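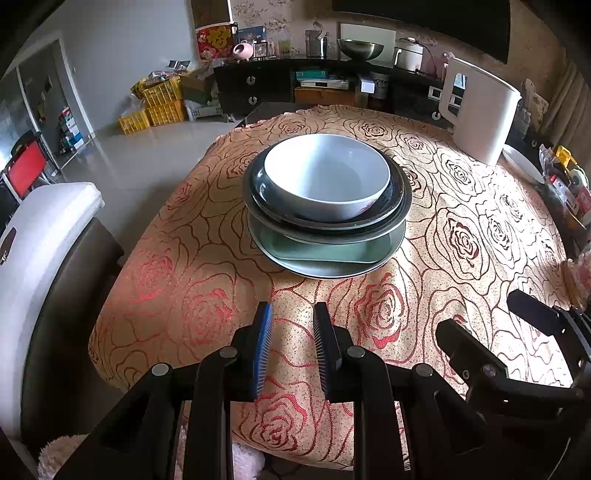 ## Where we've got to with the Handar range

Sep 4, 2022

Hello Huguette,

You asked for something you could read over a cup of tea, so I've left the spreadsheets out and will send those to Pladen separately. The short version is that the hand balm is finished, the face cream nearly is, and the cleansing bar is being a pain.

### Hand balm

I'm really pleased with this one! We settled on batch 7 in the end, with oat oil, shea and a bit of beeswax, and it sinks in far faster than the version you tried in January (the one that left fingerprints on your phone, sorry again). It went through the warm cupboard and the fridge without going grainy, and the safety assessor has signed it off. The first 800 tins are filled and labelled, and Pimentel have agreed to put them on the shelf by the till in both of their shops.

### Face cream

Dwight Morin has been looking after this while I've been wrestling with soap. The cream itself feels lovely – light, no smell to speak of, and it doesn't pill under sunscreen. What's holding us up is the pump. Hikeck sent us a sample bottle that worked beautifully with water and then clogged after a few days with the actual cream in it, so they're sending a wider nozzle. If that behaves, we can start the preservative test straight away. I wouldn't promise anyone a launch date until we've had those results back.

### Cleansing bar

Still too soft. It's fine for the first week and then it goes to mush in the dish, whatever we do with the curing time. I've cut the castor oil right down and added more cocoa butter, which helped the hardness but made the lather a bit mean. Two more recipes are curing on the racks now. If neither is any good I'd like to drop the bar from this round and put what's left of its budget into the cream – could you let me know whether the terms of the grant allow that? I couldn't work it out from the letter.

### Money

We've spent £3606 of this stage's funding so far. Most of it went on lab fees and tins, with the rest on oils and a second-hand stick blender (the old one gave up halfway through a batch, and I won't describe the worktop). Shea has gone up since we put the budget together, but we bought the tins cheaper than planned, so the two more or less cancel out.

### What's next

- Deliver the balm to Pimentel and collect the signed stock sheet
- Fit the new Hikeck nozzle and run the cream through it for a fortnight
- Test the last bars once they've cured
- Get the ingredients list for the cream checked before we order any labels

Dwight will drop a tin of the balm and a small pot of the cream at your office. Please use them up and tell us what you think, moans included.

All the best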